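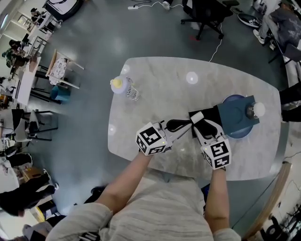 I have come round, rather slowly I admit, to the view that a folded cloth is the most useful thing you can put on a table. My neighbour Shobha Rao lays one on a plate, stands a little jar on top, and there it is — a table somebody has thought about, even if supper is only toast!

People in Hirnthorpe will tell you that cloths make washing (they do, a bit) and that paper is easier. I used paper myself until last November, and never once enjoyed folding it. A good teal or a deep blue forgives a great deal, and takes 2 minutes to put straight before anyone sits down.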